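Keeping a humanoid on its feet: an interview with Marwan Zein

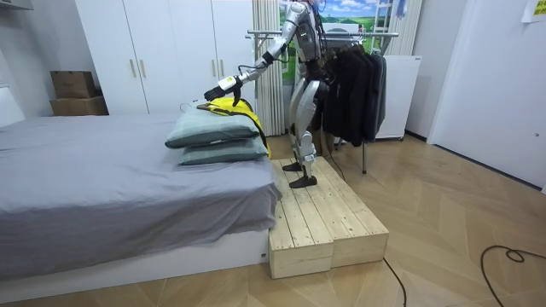
3 min read

Marwan Zein looks after one robot. It is a silver humanoid that works at the foot of a bed in a room at Vurkcombe, picking up clothes and putting them down again, and he has had charge of it since February. Before that he serviced packing lines in Idthorpe.

I asked him first about the platform, a low step of pine planks laid over two layers of wooden supports.

"That was the first job," he says. "The bed was too high for the reach we wanted. You can change the robot's stance, bend the knees more, but then the knee motors are holding that load all day and they get hot. It was easier to lift the whole machine. So we built it a floor."

The planks are unfinished, and Zein wants them left that way. Varnish was tried on an earlier step and the feet slid on it. He goes over the boards every Monday with a spirit level and a screwdriver, looking for any that have lifted.

"If a board rocks by 2 millimetres, the ankles spend the whole shift correcting for it. You see it in the logs before you see it in the wood."

Most of his time goes on cables. They run down the torso and hips in black bundles, and the hip is where they wear.

"It leans forward, it straightens up, it leans forward. Every time, the bundle bends in the same place. We had a joint cutting out at Ballberg, on the last machine, and we swapped the motor and then the board behind the motor. It was a cable. Now I start with the cable."

He replaces the hip bundle after 200 hours of running, whether or not it shows any damage. The ties are cut off and thrown away each time. He leaves slack above the joint and none below it, and then moves the leg by hand through its full travel before any power goes on.

The hands are a smaller job but a fiddly one. The black fingers collect lint, which works its way into the knuckles and makes them slow to close. Zein cleans them with a dry brush at the end of the day. The white module behind the hand gets a wipe on its dark window and nothing else.

"No sprays. Someone used a glass cleaner once and it left a film. The hand kept stopping short of the clothes, and I spent a morning on the calibration before I thought to look at the window."

Calibration of the arm takes him 18 minutes when it goes well. He does it after any change to the wrist, and again if the bed has been moved. The software comes from Avram, who also supply his spare fingers. Those are his main complaint.

"I order them early. The last set took 18 days, and you can't do much with a hand that's missing a thumb."

I asked whether the bright yellow garment the robot was reaching for was a hard one to handle.

"Colour helps. It shows up well against the pillows. The dark jackets on the rack are more trouble, one black sleeve against another. If it's going to grab two things at once, it'll be those."

He has a short list of changes he would like to make. The first is a cable guide at the hip, which he has drawn but not yet printed. He would also like the cables on the floor taken up overhead, so that there is less to step over when he is working at the front of the platform.

"After that, wider planks," he says. "Fewer joins to check."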